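# Moving the planner to its own process

Thursday, April 26, 2018 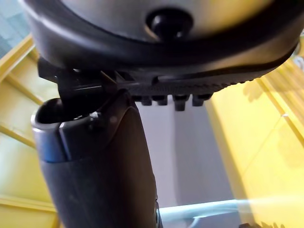

Why does the arm pause before a short move? The planner was checking the whole room for collisions on every request, even when the gripper only had to travel a hand's width.

I spent most of this week on that. Our planner is called Rerkesel, and until Monday it ran inside the same process as Nergate, the control loop. Nergate wants to run at 1000 Hz. Rerkesel wants to sit and think. When both shared a thread pool, the loop missed its slot often enough to show in the logs. The worst run had 274 missed cycles, all of them during planning calls.

The fix has two parts. Rerkesel now lives in its own process and sends finished paths over a socket. The control side holds the last good position until a full path arrives, checks the timestamps, and starts. I also added a small box around the start and goal, so a short move only tests the obstacles inside it. If no path is found in the box, the planner goes back to the full map.

The gripper model needed work too. The collision shape for the finger was one fat cylinder, and near the bracket it reported contact all the time. I swapped it for 2 shorter capsules and turned off the check between the finger and its own mount — that pair was never going to be useful.

Still open: the camera transform is loaded once at startup, so a new calibration means a restart. The Grallarside branch has a version that reloads it, but it's based on the old message format. I'll try to merge it in May.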